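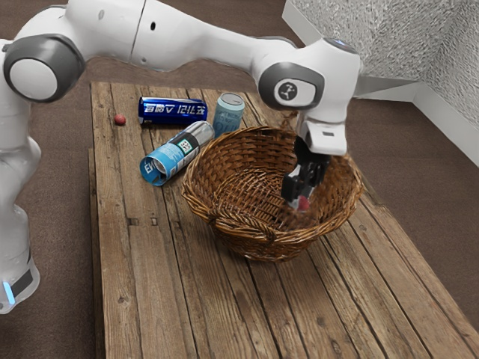
Review: Drisberg Tabletop Clearing Package, Simulation Edition
Reviewed by Hernán Benavides for the Fedmont Office of Equipment Evaluation

The Drisberg package is control software for a single robot arm with a two-finger gripper. It is sold to institutions that wish to know whether an arm can take over light household work before they purchase one. The buyer receives a set of simulated rooms, a library of common objects and a trained controller. Our office tested the May release over 2,289 trials, all of them in simulation. No physical arm was used, and the findings below should be read with that limit in mind.

The principal chore was tidying: small round items were to be picked up from a plank table and placed in a wicker basket, with drink cans left nearby as clutter. A person does this without thought. For the controller it involves a small target, a raised rim and a basket handle that may stand in the way of the wrist.

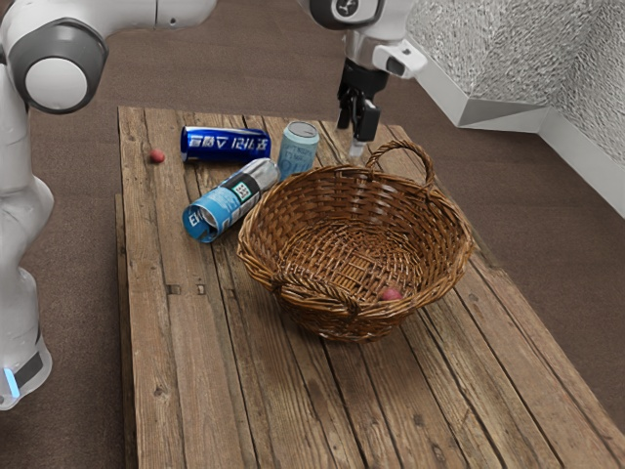
Placement was the stronger half of the work. Of the 2,289 trials, 1,856 ended with the item inside the basket and the cans where they had been. Most of the remaining trials failed at the grasp, when the fingers closed beside the item and sent it rolling. In 69 trials the gripper touched the basket handle on approach. The controller did not detect this contact and continued as planned, a fault we consider serious for use in a real home.

Speed was acceptable for overnight work and too slow for a kitchen in use. The controller has no means of deciding what belongs in the basket; an operator must name each item in advance. Jhonatan Condori, who ran the trials, spent more time on this list than on any other part of the setup.

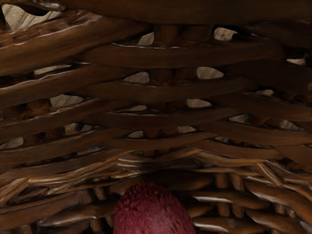 Reading time: 2 minutes

The object library deserves credit. Woven surfaces and fruit skin are modeled closely enough to be useful in testing the vision component. The fruit does not bruise, however, and the package reports nothing on grip damage. A further 200 trials with the Cárdenas soft-finger add-on gave us no basis for a judgment on this point.

Our office recommends the package for training and planning. We do not recommend it as grounds for replacing household staff or shop-floor packers. The Skekenness residence program has asked for a second evaluation on physical equipment, and a separate report will be issued.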